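Gollason opens home practice site for two-armed robots
2022-01-08

Gollason has begun teaching household chores to its two-armed robots at a new site on Fitzsimmons Street, the company said. The rooms are furnished like an ordinary apartment, and the robots are steered through each chore by a person using hand controllers and a headset.

Operators work in pairs. One drives the arms while the other resets the room and marks each run as good or bad. The recordings are then used to train Skaron, the software that is meant to do the same jobs without a driver.
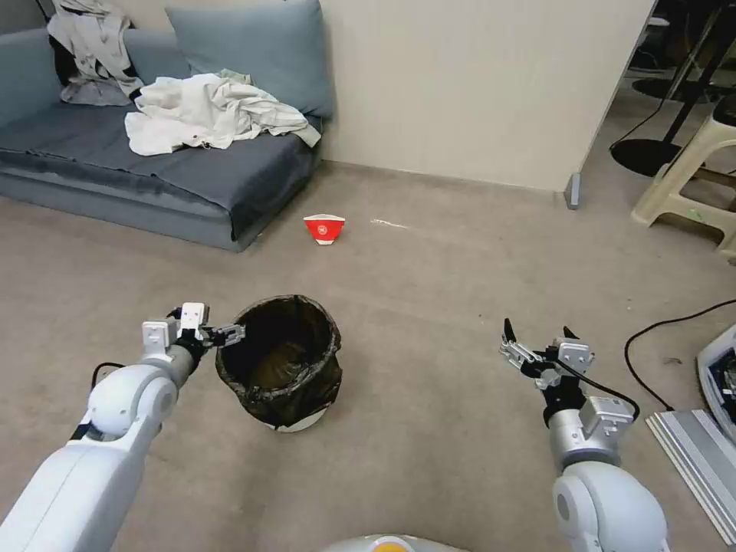 Tidying floors is the first subject on the list, said Rostyslav Hrynyshyn, who runs the site. The company has kept 1543 runs so far and thrown out 803, mostly for dropped items or long pauses. A task can be as small as a red-and-white paper cup on the carpet and a black wastebasket with a bag folded over its rim. New operators find the bag harder than the cup, Hrynyshyn said - a fingertip that comes in too low can catch the plastic and drag the bin along.

Operators get 2 weeks of training before their runs count. Ezekiel Escobedo, who joined in July after driving a forklift, said the hardest part was slowing down. "You want to reach the way you reach at home," he said. "The arm is longer than yours and it doesn't feel anything."

Gollason plans to add laundry and dish tasks next, and is hiring 10 more operators for evening shifts. Applications are open at the Fitzsimmons Street office.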